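# Delarel Register Stand

Standing register desk for funeral homes, churches and cemetery chapels. Sold by Schnyder. Ships with the stand, the book tray, the pen rest, a reading light and a padded carry bag.

Last updated 31 March 2026

The Delarel is the stand your visitors sign at. It holds an open register book at a comfortable slope, has a ledge for memorial folders underneath, and comes apart for the trunk of a car when the service is at a church or a graveside. Most of our customers keep one in the foyer all week and take a second one out on the road.

## What it holds

The book tray takes any bound register that opens flat, and most ring-bound ones. A low lip at the bottom edge keeps the book from sliding, and two felt-covered clips hold the pages. The clips can be moved sideways or taken off. If your families use the Hurnetti register, with the wide cover, set both clips at the outermost slots.

The ledge under the tray holds up to 200 single-fold memorial folders in one stack. Thick card stock takes more room, so split the stack in two if the folders start to lean. Prayer cards fit in the smaller tray on the right. If you hand out both, put the folders on the ledge and the cards in the tray, and visitors will pick up one of each on their way past.

The pen rest is at the top of the slope. It has a groove for two pens and a hole for a tethered pen. We do not include pens. Funeral directors all have a favorite, and the ones we used to pack were mostly thrown away.

## Height and slope

The column has 4 height settings, marked with rings on the inner tube:

- Lowest: for seated visitors, wheelchair users and children
- Second: for a mixed crowd when you have only one stand
- Third: standard standing height
- Highest: for tall visitors, or for use as a small lectern

Turn the collar to the left, lift or lower the top until the ring you want is level with the collar, and turn it back until it stops. The collar should be hand tight. Do not use pliers on it.

The slope of the tray is set separately with the knob under the back edge. Flat is best if you are displaying a framed photo. For signing, most people prefer it tilted about halfway.

## Setting up away from the funeral home

1. Open the base legs fully and press down on the center until it clicks.
2. Slide the column into the base and tighten the lower collar.
3. Set the height.
4. Hook the tray onto the top plate and turn the knob.
5. Clip the light to the back edge if you need it.

On grass, use the ground spikes from the side pocket of the bag. On gravel, skip the spikes and put the weight bag over the base. The weight bag ships empty and can be filled with dry sand. In wind, lower the column one setting and use both clips on the book.

We do not recommend leaving the stand outdoors overnight. The column is coated steel and will not mind a shower, but the tray is veneered wood and the edges will lift if water sits on them.

## Finishes

**Walnut** has a brown tray and a black column. It is the one most often ordered for chapels with dark pews.

**Light oak** has a pale tray and a gray column. The oak gets a little darker over the years, so a new stand next to an old one may not match exactly.

**Painted white** is tray and column both. It shows ink. If you choose white, order the spare tray liner with it.

Custom colors are possible on orders of 9 stands or more. Send a paint chip or a piece of the carpet or upholstery you want to match, and allow extra time.

## Name plate

A blank plate is fixed to the front of the tray. You can leave it blank, have the name of the funeral home engraved on it, or use the slide-in card holder, which takes a printed card with the name of the deceased and the hour of the service. The card template can be downloaded after you register the stand. Type the name exactly as it appears in the obituary — families notice when a middle initial is missing from one and present on the other.

Engraving is in plain block letters or in script. Script is harder to read from a distance. Please check the spelling on the proof before you approve it, as we cannot take back an engraved plate.

## The reading light

The light is made for us by Fuseo. It clips to the tray and has a warm setting and a dim warm setting. It runs on a rechargeable battery that lasts through an evening visitation and the service the next morning, if you turn it off overnight. The charging cord is in the inner pocket of the bag. A replacement battery can be ordered separately, and you can fit it yourself with a small screwdriver.

If the light flickers, clean the contacts with a dry cloth first. If that does not help, send us the light only and keep the stand.

## Care

Dust the tray with a soft dry cloth. For fingerprints, use a cloth that is barely damp and wipe the tray dry right away. No furniture polish on the oak, as it leaves a shine in patches. Ballpoint ink on the white finish can usually be removed with a little rubbing alcohol if you get to it the same day.

Put a drop of light oil on the inner tube once a year. Wipe off what is left over so that it does not end up on anyone's sleeve.

The tray hooks are tested to 2,000 attachments. A stand that lives in the foyer will never come near that. One that travels to every service might, after some years, and the hooks can be replaced without changing the tray.

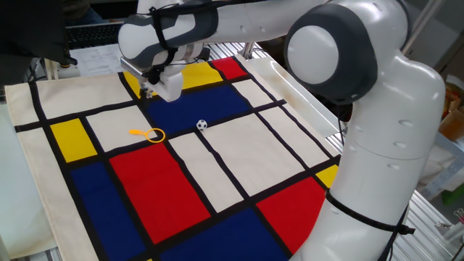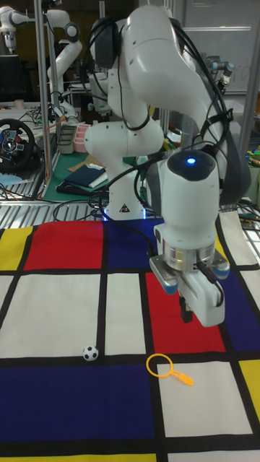

## Parts and accessories

- Tray liner, black or gray felt
- Spare page clips, sold in pairs
- Ground spikes, set
- Weight bag, empty
- Card holder for the name plate
- Envelope box, with lock, for memorial gifts
- Replacement tray hooks with screws
- Replacement battery for the light
- Carry bag

The envelope box hangs on the left side of the tray. It should be emptied before the stand is moved, and it should not be left on the stand overnight. The key is the same for all boxes sold in one order unless you ask for different ones.

## Ordering

Orders for walnut and light oak ship from stock. Painted white is made to order. If you need a stand for a particular service, call before ordering so we can tell you whether it will reach you in time. We would sooner say no on the phone than have a box arrive the day after.

Johanna Kaufmann handles orders and engraving proofs. Nadja Oberholzer handles parts, returns and anything to do with older stands, including the model with the fixed tray that we stopped making. Parts for that model are still available, except the pen rest.

Unused stands without engraving can be returned in the original box. Please pack the column in its sleeve, as most of the damage we see on returns is a scratched tray with a loose column lying on top of it.

## Warranty

The column, base and collars are covered for as long as the original buyer owns the stand. The tray is covered against splitting and lifting, but not against water, candle wax or ink. The light has its own card in the box. Keep your invoice with it, and write the serial number from under the base on the invoice before you file it.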